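Stosemby Entry Tray, Beige

Wipe-clean shoe and slipper tray from Anico

If you take your shoes off at the door, you know how fast a hallway floor fills up. The Stosemby tray gives them a place to land, and we've become very fond of it! It's a plain, shallow tray in a warm beige, designed by Josiane Ferrand for small apartments where the entry is really just a corner of the kitchen. She wanted something calm enough to leave out all day, and the color does that beautifully (it goes with pale floors, dark floors, and pretty much any shoe you own).

We keep one in our own showroom and it gets used constantly. House slippers live in it, outdoor shoes come and go, and on rainy days it catches the drips. The rim is low, so kids can step a foot right over it, but it's high enough to keep grit off the floor.
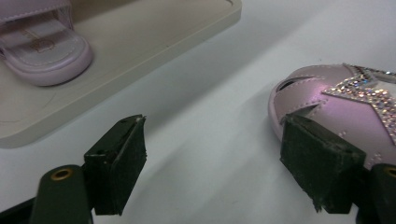 The color is also surprisingly good with brighter things. Pinks look lovely next to it, and so do mustard and deep green. Gilles Aubert in our workshop wasn't sure about beige at first and was pushing for gray. He now has 2 at home.

Cleaning is easy. Tip out the sand, wipe with a damp cloth and a drop of dish soap, and let it air dry. Please skip scouring pads, they'll dull the finish. Embellished shoes are fine in the tray, just set them down with a little space between them so beads and trim don't rub.

Details
Length: 57 cm
Color: beige
Use: indoors, or on a covered porch
Care: damp cloth, mild soap
Not suitable for the dishwasher

Will it fit under a bench?
It slides under our Jekari bench with room left over for ankle boots. For other benches, measure between the legs first.

Can I stack them?
Yes, up to 6 high when empty. They nest neatly and come apart without sticking.

Do you make other colors?
Only beige for now. A darker version is planned for March, and we'll add it to this page when it's ready.

Goes well with: Jekari bench, Ocampo boot brush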